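Nour Sayegh had been told she could have the black table until nine, so she set the bowl out first and argued with the software afterwards. It was a teal bowl from her mother's kitchen in Dondindale. Brândușa Lazăr had asked why it couldn't be a plastic one, and Nour had said that her mother didn't eat out of plastic.

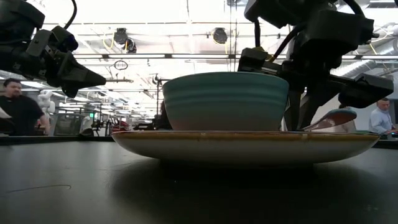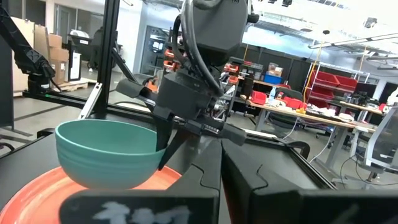

"Your offset's wrong again," said Brândușa, who was reading the log on the laptop. "It thinks the rim is lower than it is."

"By how much?"

"Six millimetres."

Nour pressed the stop and wrote the number on the back of her hand. She had the notebook in her bag but the bag was under the bench, and she would only have forgotten by the time she got to it.

The workshop was called Skendau. It had been the name of the coat factory before it, and the letters were still over the door. You paid by the month and got a shelf, a key card and a share of the tables. Nour had joined in October to mend a sewing machine. By Christmas she had mended it and stayed on, and she had bought two secondhand arms from a dealer called Ivanyshyn, who sold them without manuals and didn't answer emails on Fridays.

The program she ran them with was called Bundel. Brândușa had written most of it, for sorting seed packets at the nursery where she worked. It was good at seed packets. It had strong opinions about flat things and hardly any about round ones.

"Put the six in as a correction," Brândușa said.

"I did that last week. Then it was out the other way."

"Then it isn't an offset. Something's moving."

They went over the mounts together. Nour held the torch and Brândușa went round with the hex key. She did thirteen bolts and said nothing. At the next one the key turned a good quarter before it bit.

"How long has that been like that?"

"I don't know," Nour said. "I did them all up when I built it."

"When was that?"

"February."

Brândușa tightened it, then went back and did the first thirteen again. Across the room somebody had started a drill and kept stopping it, and each time it stopped they could hear him swearing at whatever he was drilling.

Nour's mother could still manage toast. She could manage most things you picked up and held on to. Soup was the trouble, and yoghurt, and the rice pudding she made on Sundays and then watched go cold. The tremor was worse in the right hand, and she wouldn't learn the left. Nour's brother had bought her a weighted spoon, and it lived in the drawer with the birthday candles. When Nour first told her about the arms she had listened to all of it, and asked what it cost to run, and then asked whether it would be staying in the kitchen when people came round.

"I could put it on a trolley," Nour had said.

"Would it fit past the fridge?"

She had measured it that night. It would fit past the fridge if the door handle came off.

"Try it now," said Brândușa.

Nour set it going. The arm went to its start position, waited, and came down with the spoon over the bowl. It dipped and came up. There was no soup in yet, only a handful of dried lentils, and it brought out a spoonful and held it at the height of a seated person's mouth. Nour had taken that height from her mother's chair with a tape measure, while her mother sat in it and did the crossword.

"Nine lentils," said Brândușa.

"Is that good?"

"It's more than before."

They ran it twenty times. Nour kept the tally in the notebook now, having crawled under the bench for it. Bundel lost the rim once, on the sixth go, and stopped with the spoon in the air. The rest went through. On the last go the arm gave a small twitch at the top, and a lentil dropped off and rolled away under the laptop.

"Acceleration," said Brândușa. "You want to bring it down for liquids. She'll be wearing it otherwise."

"How far down?"

"Start at half. She's not in a hurry, is she?"

Nour thought about it. "She's in a hurry about most things."

"Half," said Brândușa, and typed it in.

A man came over to ask if they were nearly done, because he was booked from nine and had a door to varnish. Nour said ten minutes. She tipped the lentils back into their jar, picked the stray one out from under the laptop, and wrapped the bowl in a tea towel.

Her phone had two messages on it. The first was from her brother, about the car. The second was from her mother, who wanted to know if Nour had taken the good bowl, and what she was supposed to put the salad in.

Nour wrote back that she would bring it home tonight. Then she asked if there was any soup left.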